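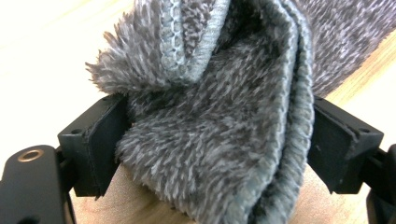

Long grey pile with ribbed knit edges.

Washing and storing plush, sherpa and other pile fabrics

Posted by Deepika Ramasamy, Stastden Textile Care Notes
Last revised 12/12/2020

This page covers household washing, drying, grooming and seasonal storage of synthetic pile fabrics: plush, sherpa, faux fur, coral fleece and the long-pile knits used for bed socks, slippers, dressing gowns and soft toys. It doesn't cover real fur, sheepskin, mohair or anything labelled dry clean only.

How pile fabric is put together

A pile fabric has two parts. The ground is a knitted or woven base. The pile is the layer of fibres standing up from it, either cut (plush, faux fur) or left in loops and then brushed (most fleece). Most household pile goods are polyester throughout. Some faux fur has a modacrylic or acrylic pile on a polyester ground, and these need lower temperatures than the ground would suggest.

Matting occurs when the tips of the fibres are bent and tangled by heat, pressure or friction. Residue from detergent or fabric softener then holds the tangles in place. Matting from residue can usually be reversed. Matting from heat generally can't. Polyester fibre takes a set when it is heated and cooled in a bent position, and brushing after that point only pulls fibre out of the ground.

Rib cuffs and hems are a separate fabric, often with some elastane in them. They shrink, stretch and dry at a different rate from the pile beside them, so check them separately at each stage.

What you need

A tub or laundry sink
Liquid detergent for delicates, without softener
White vinegar
Mesh wash bags with a zip
Two light-coloured towels
A flat drying rack
A soft slicker brush or a clean nail brush
A wide-toothed comb
Kitchen scales (for larger items)

Step 1. Sort and check

Read the care label first. If there isn't one, treat the item as acrylic and use cold water only.

Sort by colour, then by pile length. Long pile sheds in the first few washes and the loose fibre will work its way into anything with a shorter nap. Keep towels, flannelette and denim out of the load altogether.

Turn socks, slippers and gowns inside out. Close zips and hook-and-loop tabs. An open hook tab will ruin a faux fur collar in one cycle.

Go over the seams with your fingers and mend any opening before it gets wet. On soft toys, check the neck, the limb joints and the closing seam, commonly found at the back or between the legs. Battery packs and sound boxes must come out. If they can't be removed, the toy is surface-clean only; see Step 3.

Step 2. Test for colour

Dark and mottled piles are often made from dyed fibres mixed with lighter ones, and loose dye will show up on the pale tips. Wet a hidden patch, press a white cloth on it for a minute and look at the cloth. If colour comes off, wash the item alone in cold water and don't leave it to soak.

Step 3. Wash

By hand. Fill the tub with cool water and mix in the detergent before the item goes in. Use less than the bottle recommends. Press the fabric down and let it up again, repeating until the water discolours. Don't rub one pile face against another and don't twist. Drain and refill until the rinse water runs clear. Add 150 mL of white vinegar to the second-last rinse, then rinse once more in plain water.

By machine. Put small items into mesh bags, loosely filled. Select the delicates or wool program, cold water, lowest spin. Run an extra rinse. Front loaders are gentler on pile than top loaders with a central agitator. Where an agitator can't be avoided, the mesh bag is not optional.

Surface cleaning. For toys with fixed electronics, glued parts or loose bead filling, whip a little detergent with water and use only the foam. Work it over the pile with a damp cloth in the direction of the nap. Wipe off with a second cloth wrung out in plain water, changing the water often. Keep the ground as dry as possible.

Do not use fabric softener on any of these. It coats the fibre, reduces loft and attracts dust. Chlorine bleach is also out.

Step 4. Remove water

Lay the item flat on a towel, cover it with the second towel and press down with flat hands. Roll the two together for heavier pieces. Support the whole weight when lifting. A wet throw held up by one corner will stretch along that edge and the hem will stay wavy.

Weighing is the most reliable check on large items. Note the dry weight before washing and weigh again when you think drying is finished. Our test throw, a double-sided sherpa from Kotian, weighed 860 g dry. It felt dry to the hand well before it returned to that figure, and the remaining moisture was all in the ground and the bound edge.

Step 5. Dry

Dry flat on a rack, out of direct sun, with air moving underneath. Turn after the first hour or two. Pull rib cuffs gently lengthwise so that the ribs lie straight, and leave them without pegs. A peg will leave a dent in long pile that has to be steamed out.

Allow at least 8 hours for socks and slippers in a dry, ventilated room. Stuffed items take far longer. Squeeze the thickest part (usually the body) and hold a dry tissue against it. Any dampness on the tissue means another day on the rack.

Tumble drying is acceptable for all-polyester fleece on the no-heat or air setting only. Never tumble faux fur. Heaters, hair dryers on hot and the top of the hot water unit all fall into the same category.

Step 6. Raise the pile

Start when the item is barely damp. Shake it firmly, then brush with short, light strokes from the tips towards the ground, in the same way you would work through tangled hair. Once the tips separate, brush with the nap to finish. Use the comb on anything longer than a fingernail.

For flattened areas that don't respond, hold a garment steamer well clear of the surface, give a brief burst and brush immediately. Let it cool before handling. Keep steam off modacrylic.

Stop brushing if the brush fills quickly. Some shedding is normal on a new item, but steady loss after several washes indicates that the ground is wearing and the piece should be handled less. Rib sections don't need brushing at all. Lift stray fibre from them with tape.

Step 7. Store 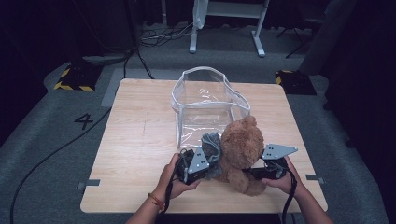 Brown teddy bear with a clear, piped plastic bag.

Everything must be completely dry and at room temperature before it goes away. Leave it out overnight after the final brushing.

Clear plastic bags keep dust off and let you find things without unpacking. The flexible type sold with doonas and blankets is suitable for soft toys, throws and winter socks. Wipe the inside and let it air before reuse. Check the seams, where the plastic tends to split first.

Choose the bag by volume. Contents should sit in it without being pushed down. If the closure needs force, use a second bag. Vacuum bags are not recommended for pile of any kind – a few months of compression will put creases into it that neither steam nor brushing will fully remove.

Pack heavy pieces at the bottom and long pile on top. Stand soft toys upright or lay them on their backs, with the face clear of anything firm. Fold throws with the pile to the inside and change the fold lines each year.

In humid districts, leave the bag partly open or use a cotton pillowcase in its place. Plastic traps whatever moisture goes in with the fabric. Silica sachets help in a closed bag, but keep them away from anything a small child will unpack.

Keep bags off concrete floors and away from external walls. We unpack in August, air everything for an afternoon and repack whatever isn't in use.

Fault finding

Pile feels stiff or waxy: detergent or softener residue. Repeat the vinegar rinse, then rinse in plain water twice.

Musty smell after storage: packed damp. Rewash, dry completely, and wash or replace the bag.

Pale specks over dark fabric: lint from another item in the load. Dry fully, then use a lint roller with the nap.

Cuffs longer than before: stretched while wet. Rewet the rib only, push it back to length and dry flat.

Hard, shiny patches: heat damage. Permanent.

Lumps in a stuffed toy: filling has shifted. Break it up by hand while nearly dry and work it back towards the limbs.

Revision notes

Step 4 was rewritten after Satish Mudaliar sent in his own weights for a Girkum dressing gown. The tissue check in Step 5 came from Sunee Limsakul. Step 3 previously gave a larger amount of vinegar; the lower figure has proved sufficient in hard and soft water.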